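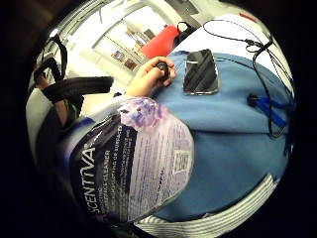 April, 9:40 in the morning

Continued with the shared table. Yesterday evening I wrote that it would take one hour, and this was optimistic. The table is still cluttered, but now I know what most of the things are, so I write it down before I forget again.

**Surface cleaner (Scentiva).** This is the one with the dark navy label and the purple flowers. It was standing with the electronics for I don't know how long. I propose that it lives under the sink together with the cloths. Constanza Quezada prefers it near the table, so that people really use it after eating. We did not decide. For the moment it stays on the table, and please do not use it on the phones or on the cable ends. For these we have the dry cloths in the drawer.

**Light blue bag.** It came back from the Procházka visit and was never unpacked completely. Before it goes to the shelf:

- empty all pockets, also the small inside one
- wipe the striped padded part with a damp cloth only, no spray
- roll the royal-blue strap and close it with a rubber band

The strap always catches the cables. Last time I pulled on one and two others came with it, and one adapter fell on the floor. It still works, I tested it.

**Black cables.** I want to sort them by length and put a paper label on each one. We should have 13 according to the Drereo list, but this list is old and Kieran Gilmartin took some for the Brusex room in winter. Kieran, if you read this, please write here which ones you have. I don't need them back, I only want to correct the list.

**Black smartphone.** It is the test phone. Please do not leave it lying on the bag, it slides down very easily. Its place is the tray next to the charger.

**Red water bottle.** Personal things should not go in the lab inventory, so I don't include it. The owner can take it from the table at any time. If it stays until the end of the month I will put it in the kitchen cupboard, with the loop handle to the front so that it is easy to see.

10:55. Stopped for the call with Conell. The three small boxes of adapters are still not checked. I left the lids open to remember.

To do after lunch:

- [ ] labels for cables (the tape is almost finished, order 3 rolls)
- [ ] ask Constanza again about the cleaner
- [ ] write the new place of the bag on the shelf plan
- [ ] wipe the whole table when it is free, then let it dry before anything goes back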